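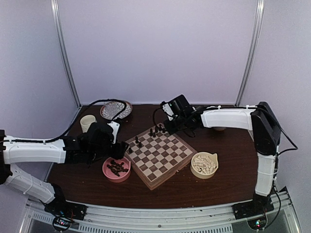
Esside Chess Circle
Minutes of the meeting held on September 3, 2019

Present: Gerardo Gentile (chair), Morena Marchetti (minutes), Nazareno Testa, Harsh Nishad
Apologies: Thomas Gentile

1. Last minutes
Agreed, with one correction. The match against Mumside is away, not at home.

2. Money
The account stands at 2,171 euros. Harsh has the Fabbri invoice for the score sheets and clock batteries, 177 euros, to be paid this week. Gerardo asked that we keep 2,000 euros back until the rent for next year is known. This was agreed, so nothing else will be bought for now.

3. Putting the sets away
Pieces were getting mixed between sets again before the summer, and Nazareno had to sort out two bags with the wrong knights in them. It was agreed that the pieces come off the board and go into bowls, one colour at a time, before anything is bagged. Light pieces go in the yellow bowl and dark pieces in the pink one. The wooden folding board stays open on the table until both colours are off it. 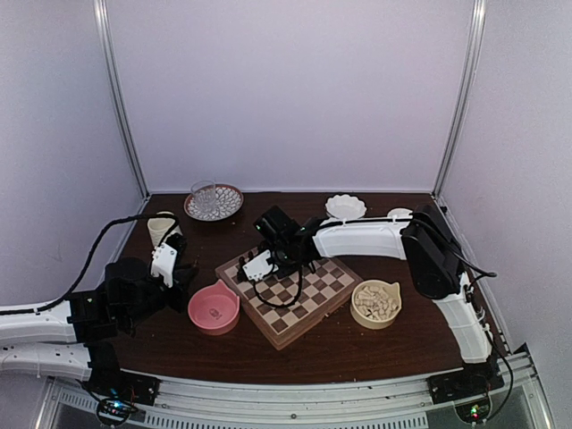 Morena asked whether the two colours could share a bag once they had been through the bowls. Gerardo answered that they can, as long as each colour is checked for its full sixteen first and the bag carries the same label as the board.

Harsh will write new labels. The old ones from Astodetti have mostly peeled off. Bags are kept apart from the boards, as pieces shut inside a folded board were marking the squares — two of the older boards show it.

Boards are to be folded with both hands and the clasp closed before they go on the shelf. They stand on their long edge, clasp side up.
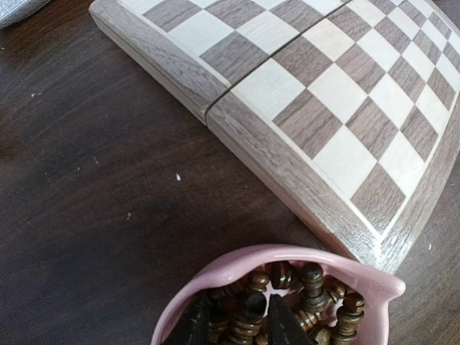 Thomas Gentile had sent word that he would prefer the bowls to be emptied every evening, even when the same set is wanted the next day. Agreed.

4. Mumside match
We need 8 players and have six so far. Nazareno to ask the Saturday juniors' parents. Mumside will supply clocks, we take two spare sets.

5. Other business
The plates and glasses go back to the kitchen before the lights are turned off. Morena still has the spare cupboard key and will hand it to Harsh.

Next meeting at the end of September, same room.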